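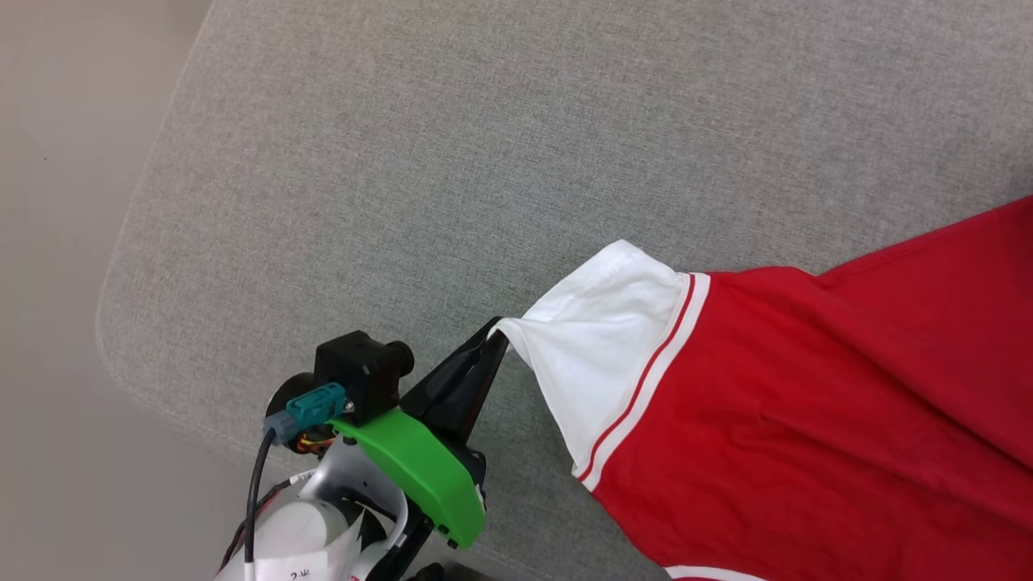
유니폼은 어떻게 개야 소매 줄무늬가 안 구겨질까? 소매를 먼저 판판하게 펴 놓고, 줄무늬가 꺾이지 않는 자리에서 몸통 쪽으로 한 번만 접으면 된다.

2025년 10월 19일

오늘은 빨래 개는 날로 정했다. 정했다기보다는 건조대에 더 널 자리가 없어서 그렇게 됐다 ㅋㅋ 아침에 커피 한 잔 내려놓고 거실로 걷어 온 옷을 전부 쌓아 놨는데 산이 따로 없었다. 수건은 금방이다. 수건은 생각 없이 손이 움직이니까 라디오 들으면서 휙휙 접으면 끝. 양말도 뭐, 짝만 맞으면 된다. (회색 양말 한 짝은 이번에도 못 찾았다. 세탁기 뒤를 봐야 하나...)

문제는 늘 윗옷이다. 특히 빨간 옷. 흰 소맷부리에 빨간 줄이 얇게 두 줄 들어간 건데, 이 배색이 너무 예뻐서 샀으면서 갤 때마다 투덜거린다. 천이 부드러워서 바닥에 놓고 접으면 자꾸 밀리고, 한쪽을 맞추면 다른 쪽이 울고. 그래서 요즘은 회색 천 씌운 데 위에 펼쳐 놓고 한다. 직물 결이 있어서 그런지 덜 미끄러진다. 책상에서 할 때보다 훨씬 낫다!

순서도 바꿨다. 전에는 몸통부터 반으로 접고 소매를 나중에 어떻게든 집어넣었는데, 그러면 꺼내 입을 때 꼭 줄무늬 한가운데에 접힌 자국이 있었다. 이제는 소매 끝부터 잡는다. 소맷부리 끝을 살짝 집어서 바깥으로 당겨 주고, 손바닥으로 어깨까지 쭉 쓸어 주고, 그다음에 접는다. 이거 하나 바꿨는데 모양이 다르다. 진작 이렇게 할걸.

빨간색이라 빨래할 때도 신경이 쓰인다. 1월에 한번 크게 데었다. 급하다고 흰 티랑 같이 돌렸다가 흰 티 4장이 전부 딸기우유색이 됐다. 그중 하나는 산 지 얼마 안 된 거였는데! 지금은 잠옷으로 입고 있다. 입다 보니 정이 들어서 버리지도 못하겠고, 색도 자꾸 보니까 괜찮은 것 같기도 하고... 아무튼 그 뒤로 빨간 옷은 무조건 따로, 찬물에, 뒤집어서. 세제는 Kotora 걸로 바꿨는데 향이 세지 않아서 마음에 든다. 전에 쓰던 건 옷장 문만 열어도 머리가 아팠다.

점심 먹고는 서랍을 엎었다. 원래 그럴 계획은 없었는데 갠 옷을 넣으려니 들어갈 데가 있어야지. 맨 위 칸에서 여름 반바지가 줄줄이 나오고, 밑에서는 잃어버린 줄 알았던 수영모가 나왔다. Prundlow에서 사 온 칸막이를 이제야 뜯어서 끼웠다. 사 놓고 한참을 현관에 세워 뒀던 그것. 길이가 조금 안 맞아서 한쪽이 뜨는데 옷을 채우니까 티가 안 난다. 세워서 넣으면 한눈에 보인다길래 따라 해 봤더니 진짜 잘 보인다. 다만 한 장 빼면 옆에 있던 애들이 스르르 눕는다. 이건 좀 더 연구해 봐야겠다. 책꽂이 받침 같은 걸 하나 세워 두면 되려나.

다 하고 나니 버릴 옷이 한 봉지 나왔다. 버린다기보다 Zultum 수거함에 넣을 것들. 늘어난 티, 무릎 나온 바지, 그리고 한 번도 안 입은 초록 가디건. 가디건은 봉지에 넣었다 뺐다 넣었다 했다. 결국 다시 꺼내서 의자에 걸어 놨다. 겨울에 한 번은 입겠지. 작년에도 똑같은 말을 했던 것 같은데 모르는 척하기로.

30분이면 끝날 줄 알았던 일이 하루를 다 먹었다. 허리도 아프고 무릎도 아프고, 저녁은 도저히 할 기운이 없어서 Ververidis에서 수프랑 빵을 사 왔다. 토마토 수프였는데 맛있었다. 빵은 내일 아침에 구워 먹으려고 반 남겨 뒀다. 먹으면서도 혹시 튈까 봐 개어 둔 옷을 저만치 밀어 놨다. 빨간 옷이야 토마토가 튀어도 모르겠지만 소매 쪽은 얄짤없다. 흰 소맷부리는 정말 왜 이렇게 금방 때가 타는지. 애벌빨래용 비누가 손톱만큼 남았으니 내일 나가는 김에 사 올 것.

침대보도 갈아야 하는데 그건 못 했다. 베갯잇만 바꿨다. 베갯잇만 바꿔도 기분이 꽤 산뜻해서 오늘은 이걸로 만족. 아침 7시에 알람 맞춰 놨으니 이제 자야지. 내일 할 일은 비누, 수거함, 세탁기 뒤 양말 수색, 그리고 단추 떨어진 셔츠. 단추는 분명히 어디 잘 뒀는데 그 어디가 기억이 안 난다.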